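How a Town Council Decides Where the Money Goes

Reading level: ages 9 to 12
Text by Georges Bitar

A town needs money to do its work. It has to fix roads, run the library, pick up trash and pay firefighters. The plan for how this money is collected and spent is called a budget. A budget covers one year. In most of the towns that use this booklet, the budget year starts in September.

Words to know

Budget: a written plan for money coming in and money going out.
Revenue: money coming in.
Expense: money going out.
Council: a group of people chosen by voters to make decisions for a town.
Public hearing: a meeting where anyone in town may speak before a vote is taken.

Where the money comes from

The largest part usually comes from property tax. Property tax is paid by people and businesses that own land or buildings. The amount depends on what the property is worth and on the tax rate. The council sets the rate.

A second part may come from sales tax. When you buy a toy or a bicycle in many states, a small amount is added to the price. The store collects it and sends it to the government. Some of it may go back to the town.

The rest comes from fees and grants. A fee is paid for one particular thing, such as a permit to build a garage. A grant is money given by the state or by the national government for a set purpose. If a grant is given for a bridge, the town may not spend it on a swimming pool.

How the plan is made

Step 1. Each department writes a request. The library lists what it needs, the fire department lists what it needs, and so on. Every item has a price next to it.

Step 2. The town manager adds up the requests. The total is nearly always larger than the revenue, so some items are made smaller and others wait for a later year. The result is called the draft budget.

Step 3. The draft is made public. People can read it at the town hall or on the town website. Some drafts are long, and the tables in them can be hard to follow. The first pages normally give a summary.

Step 4. The council holds a public hearing. A speaker gives his or her name and then talks for a short time, often 2 minutes. Children may speak at many hearings. Check the rules of your own town first.

Step 5. The council votes. If more than half of the members who vote say yes, the budget is approved in most towns. Some towns ask for a larger share. 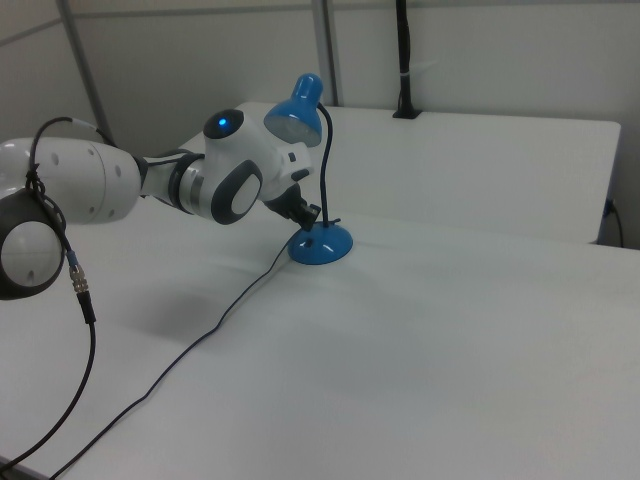 A worked case: Norncombe

Norncombe is a small town with a council of 11 members. One year it had 60 thousand dollars left after all the regular expenses were covered. Two requests were still on the list.

The first was from the parks department. It wanted to repair the playground on Moussa Street, where the swings had been closed since the spring. The second was about a company named Stumar. Stumar said it would open an office in Norncombe and hire 12 people if the town paid for a new driveway and parking lot.

Each request had the same price, 60 thousand dollars. The council could pay for one of them, or it could split the money and do part of each.

At the hearing, some people said that new jobs would bring more revenue in later years. Others said that a company should pay for its own parking lot - the owner of a shop called Clusico pointed out that she had paid for hers. A third group asked what would happen if Stumar moved away after the lot was built. The town lawyer answered that a contract could require the company to pay the money back.

The vote was six to five for the playground. The five members who lost the vote had to follow the decision too, but they were free to bring up the parking lot again the next year.

Can a budget be changed?

Yes. If a storm damages a road, the council may vote to move money from one part of the budget to another. This is called an amendment. Many towns also keep a reserve, a sum set aside for surprises - much like savings in a bank.

Things to try

Find your town's budget and look for the largest expense.
Ask an adult what fees your family paid to the town last year.
Write down one thing you would add to the budget. Then write down what you would cut to pay for it.

Last updated 2020-01-12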